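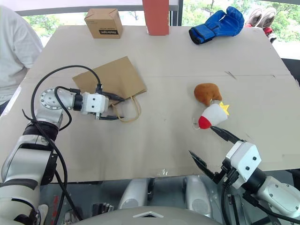
Issued by the Stutia press office, Morness
For immediate release, July

Stutia opened its Morness workshop to visitors this month for an afternoon of demonstrations with Shin, the two-armed robot it is developing for packing and sorting work. The open day was arranged with Trarnine, which supplies the control software.

Visitors came in groups, and 40 people had booked places in advance. Each group stood at the table with the Stutia team while the robot worked with paper bags, plush toys and other everyday things of awkward shapes and sizes.

Paper bags were chosen as the main subject of the afternoon. A stiff box keeps its shape when it is gripped, but a bag folds and crumples, and its handle can end up in a different place each time. Shin has to find the opening and use both grippers together. Stutia has worked on this task for three months and regards it as a fair test of how the arms share a job.

"We wanted people to see the work at its normal speed, including the slow parts," said a spokesperson for Stutia. "Handling soft items is still difficult for any robot, and we would sooner show where we are than put on a polished performance."

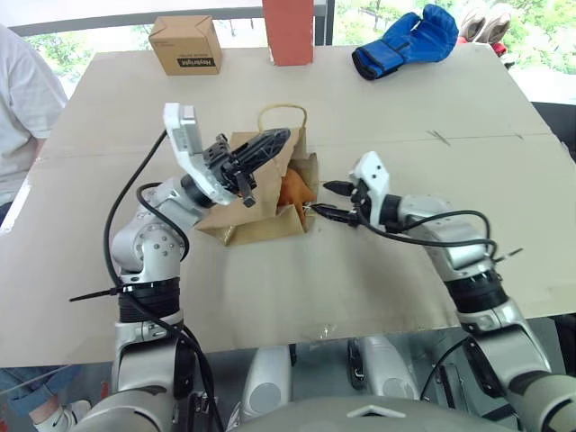 The demonstrations ran until 4 pm, with time between them for questions. Several visitors from local shops and warehouses asked how long the robot takes to learn a new item, and whether it could work beside packing staff. Stutia told them that trials in a working stockroom are planned, and that staff training will be part of those trials.

A spokesperson for Trarnine said the questions had been useful. "People who pack orders every day notice different things from engineers. We took plenty of notes."

A second open day will be held at the same workshop in the autumn. Entry will be free, but places must be booked. Schools and colleges may ask for a separate morning visit, with a talk before the demonstration.

Booking details will be published on the Stutia website. Media requests should be sent to the press office at Morness.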